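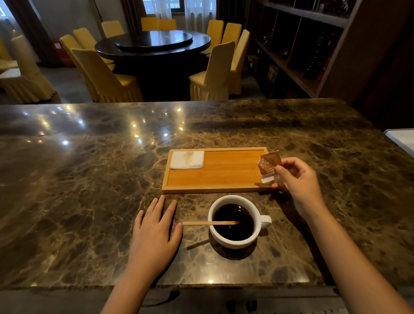
Search products, manuals, part numbers
Search
0 items in quote

Service Equipment > Beverage Stations > Countertop Units > Attended

Zuvstead Rulano 2 Attended Beverage Arm

The Rulano 2 is a single-arm countertop unit for hot drink service in private dining rooms, hotel lounges and office pantries. It places cups, dispenses coffee from a connected brewer, and moves a loaded tray up to the reach limit given below. It is sold as an attended machine. A member of staff must be within sight of the unit while it is running, and several parts of ordinary coffee service are still done by hand. These are listed under Task Coverage. Buyers should read that section before requesting a quote.

Task Coverage

Each task is given one of three ratings. "Supported" means the unit performs the task without help under the conditions stated. "Assisted" means staff must prepare or finish it. "Manual" means the task is outside the unit's function.

Place empty cup on tray: Supported. Rigid ceramic or glass cups with a handle. The handle may face any direction at pickup and is set to the right at placement.

Fill cup: Supported. Fill level is set in the menu. The default leaves a gap below the rim. Cups filled close to the brim can be dispensed but should not be moved by the arm.

Carry filled cup: Assisted. Default fill level only. Arm speed is reduced automatically and cannot be overridden.

Open single-serve sachet: Manual. See note 1.

Pour sachet contents: Manual. See note 1.

Lay stir stick across cup: Assisted. Sticks must be loaded flat in the stick magazine, all facing the same way. Wrapped sticks are not accepted.

Stir: Supported with the stirring tool supplied. Manual with wooden sticks.

Set out folded napkin: Assisted. Single napkins from the suction feeder only. Used or damp napkins must be removed by staff.

Wipe counter: Manual.

Clear used cup: Supported, if the cup is empty and upright.

Note 1. Sachets. Tearing a sachet takes two grips working against each other on a thin, flexible film, and then a change of grip so the open edge can be tipped over the cup. A person does this in a couple of seconds and rarely looks at it. The Rulano 2 has one arm. A fixed clamp was tried during development to stand in for the second hand, and 692 sachets of mixed types were run through it. The arm opened 357 of them with the contents still inside. The remainder tore along the wrong line, slipped out of the clamp or spilled. Zuvstead does not consider this usable in a dining room and the clamp is not offered as an accessory. Sites that want sweetener handled by the machine should use the Drukside portion dispenser, listed under Accessories, which works from bulk granules.

Counter Surface

The cup locator uses a camera mounted over the work area. Matte surfaces in one color give the best results. Polished stone can be used with the precautions below.

Reflections from ceiling lights may be read as cup rims. Run the glare calibration with the lights at the level used during service, and again with the curtains open if the room has windows.

Heavily veined marble can hide the edges of thin objects, wooden stir sticks and paper in particular. Place a tray with a raised rim under the service area and register it as the work zone. Bamboo, plain wood and plain melamine trays all register reliably. Clear acrylic trays do not.

White cups on white paper are not detected well. Keep menus and sheets of paper outside the work zone.

The unit is held by four vacuum feet. It may be used on sealed stone, glass and laminate. On unsealed stone, use the bolt-down plate.

Hands in the Work Zone

The arm stops when it detects a hand inside the registered zone and resumes two seconds after the zone is clear. Staff may reach in to add sugar or creamer at any point in the cycle. No button press is needed. Contact force is limited in all modes, but the arm must not be used to hand a hot cup directly to a guest. It sets the cup down and the guest or server picks it up.

Specifications

Arms: 1
Reach from base center: 27 in
Maximum load at full reach: 3.3 lb
Cup diameter accepted: 2.6 to 4.1 in
Stir stick magazine: 80 flat sticks
Power: 120 V, grounded outlet, 6 ft cord
Scheduled gripper pad change: every 3,000 cups
Noise at 3 ft, arm moving: 48 dB
Cleaning: wipe-down only, gripper pads dishwasher safe

Route the power cord through the rear channel or a counter grommet. Do not let it hang below the front edge where staff stand.

In the Box

Rulano 2 arm and base
Overhead camera post
Stir stick magazine
Stirring tool
Gripper pads, two sets
Calibration card
Printed setup guide

Accessories (sold separately)

Drukside portion dispenser, bulk sugar or creamer
Chauvin brewer interface cable
Suction feeder for napkins
Bolt-down plate
Registered bamboo tray, rectangular

Compatibility

The unit connects directly to Chauvin brewers with a rear data port. Other brewers can be used if staff fill the cup, in which case the arm handles placement and clearing only. Task Coverage ratings for filling do not apply.

Suitability

For a room serving black coffee to a seated group, the unit can set and fill cups while the server carries them to the table. For rooms where most guests take packaged sugar or creamer, the time saved is small, as each cup still passes through a person's hands before it is ready. We recommend the 30-day site trial in those cases. Trial units are shipped with the portion dispenser at no charge and may be returned in the original crate.

Firmware March release or later is required for the glare calibration. Task Coverage table last revised 10/04/2025.

Tags: beverage service, countertop robots, attended equipment, private dining, single arm

Zuvstead Service Equipment | Contact sales | Parts and manuals | Returns
© Zuvstead. All rights reserved. Specifications may change without notice.
Back to top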